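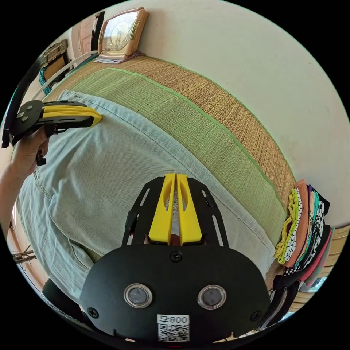 Figure 3. Two hand-held grippers with yellow fingers.

Section 3: Checking a ticket on the Skillau lottery terminal

Before you start, the terminal must show the green word READY. If it shows WAIT, do not put any ticket inside.

1. Press CHECK on the main screen.
2. Put the ticket in the slot with the barcode facing down. Do not push it; the rollers will take it.
3. Read the result. For a prize of up to 1,000, the terminal prints a payment slip. Give the slip and the money to the customer together.
4. For a higher prize, the screen shows code 859. Give the ticket back to the customer, with the claim form from the drawer.
5. Press END to close the check.

Note: Code 66 means that the draw is not yet closed. The ticket stays valid and can be checked again after the draw.

Caution: Never keep a winning ticket in the shop overnight. Do not write on the barcode or put tape over it.

If the ticket is stuck, switch off the terminal and open the front cover. Pull the ticket slowly toward you. For torn tickets, please contact Stavros Popescu at the Mevville service office.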